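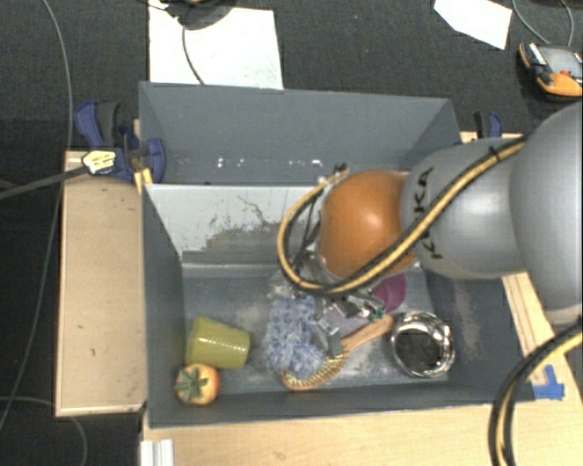 Ticket: Plonow bin picking, grasp attempts saved without a result label
Status: open, waiting on overnight run
Priority: normal

Reported: 11 attempts from the afternoon session have no success or fail label. Arm motion and bin camera files are there and play back fine.

Checked: disk space fine. Gripper width readings present for all 11. Label writer log shows a timeout on each one.

Cause: the Fesby labeller waits 800 ms for the gripper to report closed. On soft items the fingers keep creeping and the report comes in late. Hard items are not affected.

Done: raised the wait to 2 seconds and restarted the labeller. Ran 90 attempts on the mixed set. All have labels.

Still to do: the 11 need labelling by hand from the video. Please leave them out of the Nallow training set until then. Same setting needs changing on the Dalgleish cell, which runs the old config.

Update 16:40: Dalgleish changed. Overnight run started on both cells.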